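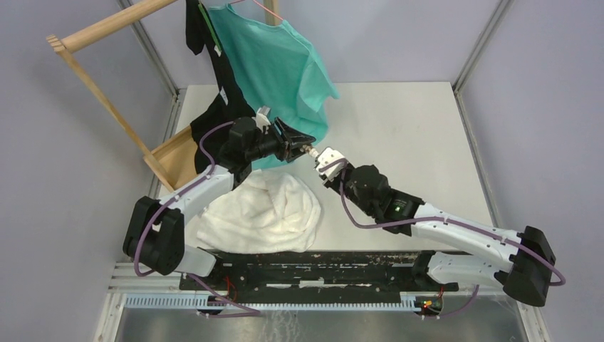 Does a $13 tub of stain powder get red wine out of cotton any better than plain dish soap? In my sink it did slightly worse, and I gave it 11 hours.

The tub says 800 washes. With what, a pinch? I used the scoop they give you and the level dropped fast.

Ginette Poulain swears by cold water and salt. I tried that in December. Pink napkin, salty sink.

Also wary of any review that says "like new." New compared to what? Show me the napkin in daylight.

Still have half the tub if a neighbor in Ballmont wants it. Dish soap stays by my sink.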